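Grarkdale Civil Reserve

The Grarkdale Civil Reserve (GCR) is a part-time uniformed service of the territory of Grarkdale. It operates under the territorial Department of Defense and Emergency Supply and is separate from the regular garrison. Its duties are the guarding of fuel and grain stores, the staffing of road checkpoints during a declared emergency, and the support of harbor police. Members may not be deployed outside the territory.

Background

Before the reserve was formed, emergency duties were split between the garrison and the harbor police. The two bodies used different radio systems and reported to different ministers. A review led by Malathi Sundaram, then deputy secretary for defense, found that store guards at Drevine had gone without relief for 2 days during a winter port closure. The review recommended a single reserve with its own budget line.

Establishment

The Civil Reserve Act was passed by the territorial assembly and took effect on 2019-01-17. The first intake was sworn in the following July at the Drevine depot. Early opposition came from members for the Cha district, who argued that the service would draw workers away from the fishing fleet during the summer season. The act was amended before its final reading to let employers delay a call-up by six days, except when an emergency has been declared.

Organization

The reserve is divided into three companies, based at Drevine, Cha and Jerent. Each company has an authorized strength of 100. The Drevine company holds the vehicle pool and the central armory. The Jerent company is assigned to the harbor and trains with the police boat section. Command rests with a director appointed by the department for a single term of six years. The director has no authority over garrison troops, and joint operations require a written order from the secretary.

Service terms

Recruits sign for three years and may extend twice. Basic training lasts six weeks and covers first aid, radio procedure, weapons handling and traffic control. After that, members attend two weekends of training in each quarter. Pay is set at the garrison daily rate for the same grade. Time served counts toward a territorial pension only if the member completes the full first term.

Equipment

Members carry garrison-pattern rifles on store guard duty and are unarmed at checkpoints unless the director orders otherwise. Radios are shared with the harbor police under a common channel plan. Light trucks are drawn from the Drevine pool and returned after each exercise. Heavy weapons are barred by the act.

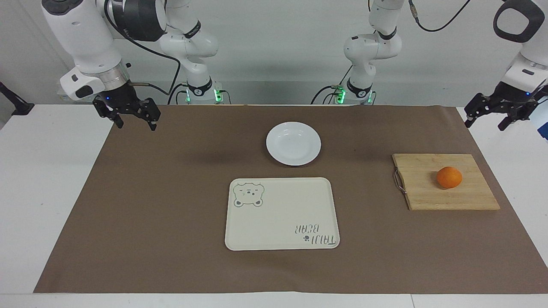 Repairs to radios and vehicles are charged to the company that last signed for them. The armory at Drevine is inspected twice a year by the department, and its stock list is filed with the assembly clerk.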